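Subject: Re: [indoor-soccer] Which gum soles for Prutstead?
Date: Monday, May 17, 2021

Hi all,

I've been meaning to answer this thread for days and then I kept going out to the garage to check one more shoe before I wrote anything, so you're getting the long version. Sorry! Skip to the bottom if you only want to know what to buy for wide feet.

First, for anyone new on the list, we're talking flat indoor shoes here, gum rubber outsole, no studs of any kind. Turf shoes with the little nubs are a whole other thing and the front desk at Prutstead will send you back to your car if you walk onto the court in them. I have been sent back to my car. It was a long walk in socks.

I've now played in three pairs on that floor since October and I have opinions about all of them, starting with the Fultlows, which seem to be what half of you are wearing.
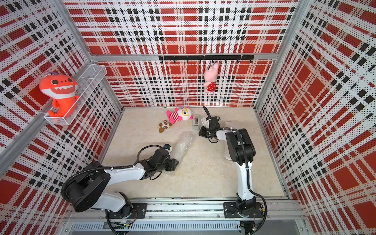 Sumaiya Wickramasinghe wrote:
> I'm on my second pair of Fultlows and I love the fit, but I feel like
> I'm on ice for the first ten minutes every single time. After that
> they're fine. My old shoes never did this. Is it the rubber, is it the
> floor, or is it me? Also they're coming apart a bit at the big toe on my
> right foot, where I strike the ball. Would you glue that or give up? I
> wear a wide and there isn't much else out there that doesn't squash my
> little toe.

OK so I don't think it's you. The Fultlow sole is a hard gum. Press your thumbnail into it and then into an older shoe and you'll feel it right away. Hard gum lasts a long time and doesn't leave marks, but it wants some heat before it bites, and that floor is cold at 7 a.m. when your group has it. Mine slid too. By the second half of warm-ups they were grippy enough that I could plant and turn without thinking about it.

What helped me most was boring: I clean the soles before I play. Wet rag, wipe, then a dry towel. You would not believe the gray stuff that comes off, and that's from a court that gets mopped. It's dust mostly, plus whatever you picked up crossing the parking lot, so please don't wear them in from the car. I carry mine in and change on the bench. Sumaiya, if you're already doing all that, ignore me and try jogging in them in the hallway for a few minutes first.

What I would not do is sand the soles. I know somebody suggested that in the last round of this thread. I tried it on a dead pair with medium paper and yes, they stuck like crazy for one evening, and then the roughed-up layer wore off in patches and I had one shoe that gripped and one that didn't. I'd take slippery on both feet over that any day. Same goes for the sticky spray that basketball players use. It's fine on a hardwood floor that belongs to you, but the Prutstead people have asked us not to.

Now the toe. That seam on the Fultlow is where everybody's goes, because the upper meets the toe guard right at the spot you hit a toe poke with. If the stitching has gone but the leather is sound, glue it. I used plain shoe cement, the flexible kind, not super glue (super glue dries stiff and cracks the first time you push off). Clean both sides, rough them up just a little, thin coat on each, wait until it's tacky, press, and then leave the thing alone for a full day. I stuffed the toe with a rolled sock and put a rubber band around the front. That pair is still going. If the leather itself has split then I'd let them go, it only gets longer.

About my other two pairs, since a couple of you asked off list. The Evens are the softest shoe I've ever put on. The gum is soft, the insole is thick, and they grip from the first step even on a cold floor. I wanted them to be my shoe forever! But the soft rubber goes fast. I play twice a week and the pivot circle under the ball of my left foot was smooth by spring. They also sit me up higher than I like, and I rolled my ankle a little in them in March, which could be the shoe or could be my age. The insole is 4 mm thick and it does come out, so I've swapped it for a thin flat one and I like them much better that way. More touch on the ball, less wobble. 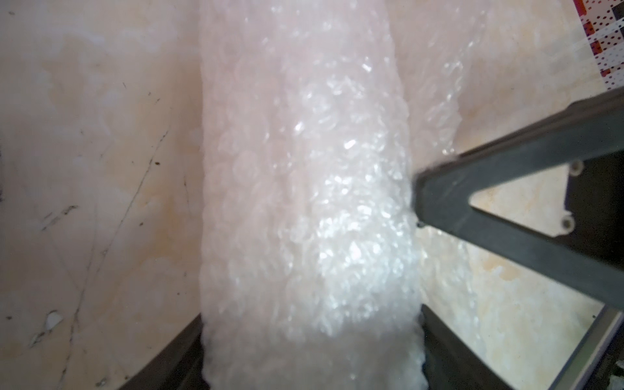

The other thing with the Evens is that they run short. I had to go up a half size, and with the half size up there was extra room at the heel, so I lace them with that last hole at the top that most people skip. Make a little loop on each side, cross the lace through the opposite loop, pull down toward the heel and not up. It took all the slip out. I do it on every pair now, including the ones that fit.

The third pair was a cheap one I got online and I'm not going to name it, because the seller was nice about the refund. The sole left black streaks on the court on the first night and I spent halftime on my knees with a tennis ball rubbing them off. If the listing says non-marking, check it yourself: drag the edge of the sole hard across a sheet of white paper. It takes two seconds. I wish I'd done it at home.

So, wide feet. Sumaiya, I'd go to Kanagaratnam and try things on in person. They keep a few wides in the back that aren't on the wall, you have to ask, and they'll let you jog up and down the aisle as long as you stay on the carpet. Go in the afternoon when your feet are a bit bigger, and bring the socks you play in. I brought thin dress socks once and bought a pair I couldn't get into on game night. The Fultlow wide really is the widest I've found, so if you're happy with the fit I'd glue the toe on the old pair, keep them for cold mornings and save the good ones for the league.

If anybody's a 9 wide and wants to try the Evens before paying for them, mine are in my bag on Thursdays and you're welcome to do a few laps. I've aired them out, I promise.

One more question back to the list. Has anyone had an indoor shoe resoled? There's a man two towns over who does climbing shoes and he told me he could put new gum on the front half of the Evens, but he's never done a soccer shoe and I can't tell if the edge would catch when I roll the ball under my foot. I do that a lot. I'd love to hear from somebody who's tried it before I hand them over.

See you Thursday. I'm bringing the pinnies this time, the orange ones, they've been washed.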